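About Us

Flirnavstead Weather Rooms, Volbridge

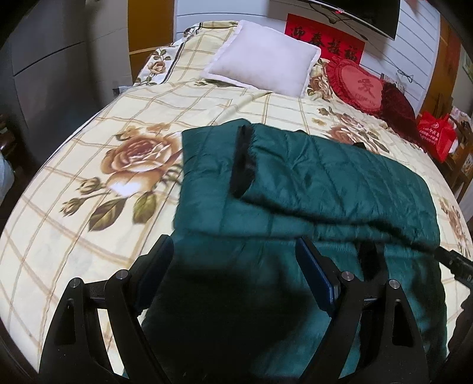

A quilted blanket on one of the beds, with the rose-patterned sheet under it.

Welcome, and thank you for stopping by! Flirnavstead is a small weather school and guest house on the hill above Volbridge, and if you have ever stood in a parking lot staring up at the sky while everybody else hurried inside, you are very much our kind of person. We teach ordinary people how to read the weather - the clouds, the wind, the pressure, the funny smell before a storm - and we give them a warm place to sleep while they learn.

We started as an evening class. A few neighbors wanted to know why the fog always filled the lower half of town and left the upper half in bright sunshine, and we met on Tuesdays in the back of the library to talk it over. (The short answer is that cold air is heavy and runs downhill at night like water, and the river gives it plenty of moisture when it gets to the bottom. The long answer took us most of a winter.) People began driving in from farther and farther away, and then asking where they could stay, and after a while it made sense to find a house.

The house we found sits at 2776 feet, which puts us above the valley fog on a good many fall mornings. You can have your coffee on the porch and look down on the top of a cloud, with the church steeple and the grain elevator poking through. Guests who have only ever seen fog from the inside tend to get rather quiet the first time, and breakfast goes cold, and we don't mind a bit.

What we teach

Our main course is called Reading the Sky, and it runs over a long weekend. We begin outdoors, whatever it's doing out there, and learn the cloud families by looking at whichever ones turn up. Then we come in, dry off, and go over the instruments: the barometer in the hall, the rain gauge, the wind vane, and the little louvered box on the lawn where the thermometers live. By Sunday lunch everyone makes a forecast for the drive home. Some of them are even right!

We also run the Vestergaard Walk, named for the ridge it follows. It is a slow day on foot along the high ground, with lots of stopping, and it's all about how hills make their own weather. You'll feel the wind change as you cross the top, and if the day is damp enough you may see a cap of cloud sitting on the summit, holding still while the air blows straight through it. Bring real boots. The path is fine until the second gate and then it isn't.

In March we hold our thunderstorm evenings, ahead of the season, so that folks have time to think about lightning safety before they need it. These are free for anyone who lives in Volbridge.

The record

Every morning at seven we write down the high and low temperature, the rain or snow, the wind and the sky. The first books came with the house, and the handwriting in them is lovely and nearly impossible to read. We have typed up roughly 172 months so far, and there is a good deal more in the cupboard. Farmers call us about frost dates, brides call us about June, and we are happy to look things up for either one, as long as it's understood that the past is only a guide.

Amine

People often ask about the name on our newsletter. Amine is the name of the spring behind the house, and it has been on the local maps longer than we have been here. The newsletter goes out whenever there is enough weather to fill it, with reader photos, a sky to look for, and a corner for questions. We love the questions. Why is hail sometimes cloudy and sometimes clear? Can it really be too cold to snow? Write to us and we'll do our best, though it may take us a week or two in storm season.

Staying with us

We keep two guest rooms upstairs and two more off the kitchen. Breakfast is included, supper is soup, and the porch is open all night for anyone who wants to watch a front come in. The nights are chilly up here even in summer, so do pack a sweater. Bookings for the spring courses open Mon 6 January, and you can reach us by phone most afternoons, or by leaving a note in the box at the end of the lane.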